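Der lange Weg zum Teller
Warum ein gedämpftes Brötchen für einen Roboter schwieriger ist als ein Stahlträger, und was eine Arbeitsgruppe in Ditstead dagegen unternimmt

Wer einmal versucht hat, ein frisch gedämpftes Hefebrötchen mit den Fingern aus dem Korb zu heben, der weiß, wie viel man dabei falsch machen kann. Drückt man zu fest, bleibt eine Delle, die nicht wieder aufgeht. Greift man zu zaghaft, rutscht das gute Stück zurück und klebt womöglich am Nachbarn fest. Wir Menschen lernen das nebenbei, meist in irgendeiner Küche und meist mit vollem Mund, und denken danach nie wieder darüber nach. Im Labor Skumska, das in Ditstead in einem früheren Postgebäude untergekommen ist, denkt man seit dem Frühjahr über kaum etwas anderes nach.

Ich war an einem Mittwoch dort, und ich gebe gern zu, dass ich mir unter einem Robotiklabor etwas Lauteres vorgestellt hatte. Man spricht leise, man trinkt sehr viel Tee, und gearbeitet wird an einem weißen Tisch mit einem Dämpftopf, wie er auch bei meiner Schwester stehen könnte.
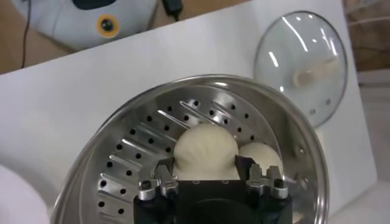

Das Verfahren, um das es geht, trägt den Namen Nwosu und beruht auf einem Gedanken, der mir beim ersten Hören fast zu schlicht vorkam. Üblicherweise lernt ein solches System aus Vorführungen: Ein Mensch steuert die Arme, die Kameras laufen mit, und am Ende soll ein Modell aus Bildern und Bewegungen herausfinden, was zu tun ist. Das gelingt bei festen Gegenständen erstaunlich gut. Bei weichen dagegen steckt das Entscheidende oft in einem winzigen Augenblick, nämlich in dem, wo die Finger den Teig berühren und man sich entschließen muss, ob man weiter zudrückt oder lieber noch einmal neu ansetzt. In einer Aufnahme, die eine halbe Minute dauert, geht dieser Augenblick schlicht unter.

Die Gruppe gewichtet deshalb anders. Jede Vorführung wird nachträglich in Abschnitte zerlegt, und die Momente kurz vor und kurz nach der Berührung bekommen beim Training ein Vielfaches an Gewicht, während der lange Weg durch die Luft beinahe als Nebensache behandelt wird. Dazu kommt, dass die Bilder der kleinen Kameras am Handgelenk in genau diesen Momenten stärker zählen als der Überblick von oben. Aus der Nähe sieht man eben mehr vom Teig (und von der Kochkunst des Tages, wie man mir in Ditstead lachend versicherte).

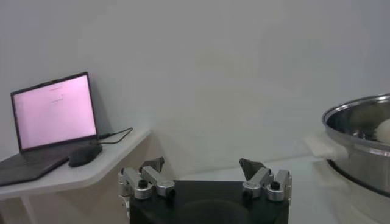 Insgesamt hat man 1.392 Vorführungen aufgezeichnet, was nach viel klingt und in der Branche doch als bescheiden gilt. Verwendet wurden davon am Ende 1.019. Der Rest fiel bei der Durchsicht heraus, manchmal, weil die Zeitstempel der Kameras nicht zueinander passten, manchmal auch, weil die Person an der Steuerung in Gedanken offenkundig schon beim Mittagessen war. Die Durchsicht hat länger gedauert als die Aufnahmen selbst, und wenn ich die müden Gesichter richtig gedeutet habe, wird man sich für die nächste Runde etwas Bequemeres einfallen lassen.

Gewechselt wird in den Vorführungen so ziemlich alles, was sich wechseln lässt: wie viele Brötchen im Korb liegen, wo sie liegen, wo der Deckel abgelegt ist und auf welcher Seite der Teller wartet. Zwei Arme stehen zur Verfügung, und welcher von ihnen was übernimmt, soll das Modell möglichst selbst aus der Lage auf dem Tisch ableiten.

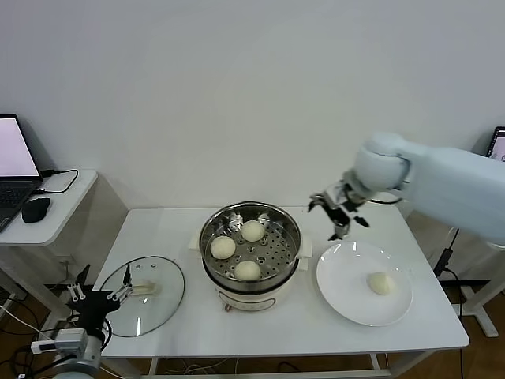 Drei Brötchen im Dämpfkorb, eines auf dem Teller, dazwischen der geöffnete Greifer des rechten Arms.

Gerade der Deckel hat der Gruppe mehr Kummer gemacht, als man ihm zutrauen würde. Glas ist für Kameras ein unangenehmer Geselle, es spiegelt die Deckenlampen und lässt zugleich durchscheinen, was dahinter liegt. In den frühen Versuchen griff der Arm wiederholt nach einem Lichtreflex und hob mit großer Sorgfalt gar nichts in die Höhe. Abhilfe brachte eine zusätzliche Reihe von Aufnahmen, in der die Beleuchtung von Durchgang zu Durchgang verstellt wurde. Elegant findet das in Ditstead keiner, aber es hilft, und man hat sich damit angefreundet.

Und das Ergebnis? Im Abschlusstest wurden 972 Greifversuche gefahren, je zur Hälfte mit und ohne die neue Gewichtung. Der Anteil der Brötchen, die ohne sichtbare Delle auf dem Teller ankamen, lag mit Nwosu um nahezu 21 Prozentpunkte höher. Am deutlichsten war der Abstand dort, wo zwei Brötchen einander berührten, am geringsten bei einzelnen, frei liegenden Exemplaren, mit denen auch das herkömmliche Training ordentlich zurechtkam. Einen Vorteil beim Tempo gibt es übrigens nicht. Das neue Modell zögert vor dem Zugreifen sogar ein wenig länger, was mir, ich kann es nicht anders sagen, recht sympathisch war. 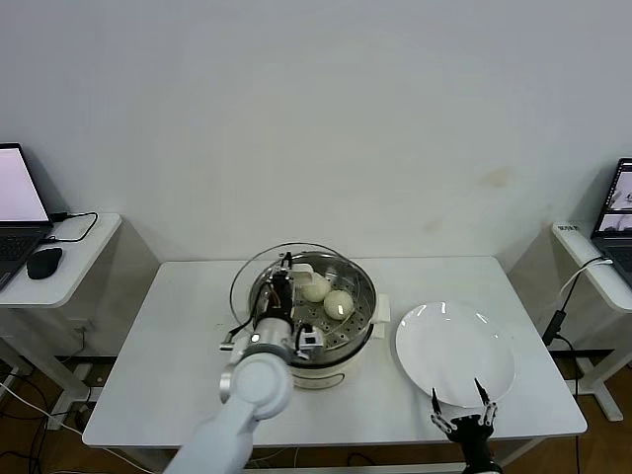
Joltport, im April

Ein paar Wochen später treffe ich die Gruppe wieder, diesmal in der Hafenstadt Joltport, auf einer kleinen Fachtagung mit schlechtem Kaffee und sehr guten Gesprächen. Der Vortrag über Nwosu ist auf den späten Nachmittag gelegt worden, und trotzdem bleiben die Leute sitzen. Gefragt wird vor allem nach der Übertragbarkeit. Hilft die Gewichtung auch bei reifen Pfirsichen, bei nasser Wäsche, bei einem Verband? Die Antwort fällt vorsichtig aus: Mit Teig kenne man sich inzwischen aus, alles andere müsse man erst probieren.

Ein Einwand aus der hinteren Reihe beschäftigt mich noch auf der Rückfahrt. Wer die Berührung so stark betone, hieß es, der vernachlässige am Ende den Weg dorthin, und wenn der Arm unterwegs am Korbrand hängen bleibe, nütze auch der feinfühligste Griff nichts mehr. Die Gruppe widersprach nicht. Solche Fälle habe man in den Tests durchaus gesehen, und sie stünden im Bericht, in einem eigenen Abschnitt sogar. Als Nächstes will man die Gewichte deshalb nicht mehr von Hand festlegen, sondern mitlernen lassen. Die ersten Aufnahmen dafür sollen im Sommer beginnen, wieder mit Hefeteig.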